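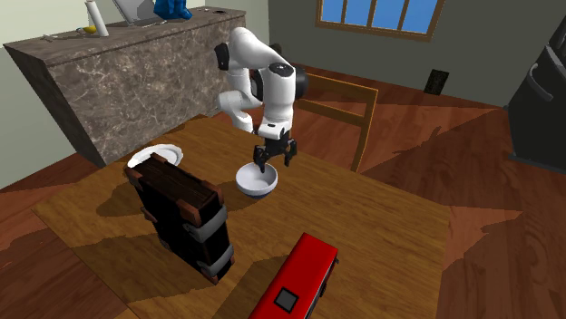
Unit 5: Clearing the Table, or Why Your Dishes Are Still Waiting for You
Course notes, Gayan Ekanayake

Welcome back, everybody. Last unit we spent a good long while on factory robots, the kind that put the same bolt in the same hole all day and never seem to mind, and I promised we would get around to the question that most of you wrote on your cards in the first week: when does one of these things come home with me and do the dishes? I love this question. My mother asks it every time I visit, usually while handing me a towel.

So let's start with one bowl. A person picks up a bowl without a single thought, often while talking on the phone. For an arm with two fingers, the bowl is a small pile of decisions. Do you take it by the rim, with one finger inside and one outside? Do you go down into the opening and push outward against the walls? (It can work, though the curved sides like to slip away from you.) How hard do you squeeze? Is there soup in it? Write these down as we go, because the homework asks you to do the same thing for an object from your own kitchen.

5.1 Reaching is mostly solved

Getting a gripper from one spot in the air to another spot in the air is old news, and I mean that kindly, since a lot of patient people worked on it. Give the arm a target and it will plan a path there, and if you have told it where the table and the chairs are, it will go around them. When we look at a white bowl on a table with an open gripper lowered into it, the part we've gotten to is the part we know how to do pretty well. The trouble starts when the fingers touch something.

5.2 Grasping is half solved

Our practice task for this unit is called Trorel, and it runs entirely in a simulated kitchen and dining room. You will each get 2,000 attempts to spend however you like, which sounds like a fortune and goes quickly. When I ran my own baseline for these notes, I took a batch of 54 attempts at lifting the bowl, and 40 of them ended with the bowl in the air. I was delighted! Then I moved the other things on the table closer to it, the wooden chest especially, and ran the same 54 again. I got 33. Same arm, same bowl, same program, and all I had done was make the table look a bit more like a table somebody lives with.

Please don't rush past that drop. A flat plate tucked partly behind a chest is a harder job than any bowl out in the open, because the rim sits so close to the wood and the chest is in the way of the arm as well as the view. Should the robot move the chest first? You would. The program has to be told that moving one thing to get at another is even allowed.

5.3 Knowing what "clear the table" means

Here we get to my favorite part. Suppose the grasping all works. Which things go to the sink? The bowl and plate, sure. The chest, no, and I'd hope we all agree on that. Families don't agree about the rest, though. In my house the fruit stays out and in my sister's house it goes in a drawer, and neither of us wrote that down anywhere. The Gilard reading (pages are on the course site) covers ways of asking the person, and the Eze reading covers guessing from past habits. Read Gilard first, it's friendlier.

5.4 What simulation leaves out

Simulated light and shadow have gotten very nice. Grease hasn't, nor have wet rims, or a spoon stuck down with dried oatmeal. A score in Trorel tells you how your program does in Trorel, and you should say so in your write-up.

So, can machines do chores yet? My answer for this March is: some pieces of some chores, slowly, in rooms that have been set up to be kind to them.

Before next time

Read both papers. Pick one object from your kitchen and list three ways to grasp it with two fingers, and say what would go wrong with each. Save your Trorel logs in the Grarer folder, and bring questions, even half-formed ones. I'm in my office until 4:30.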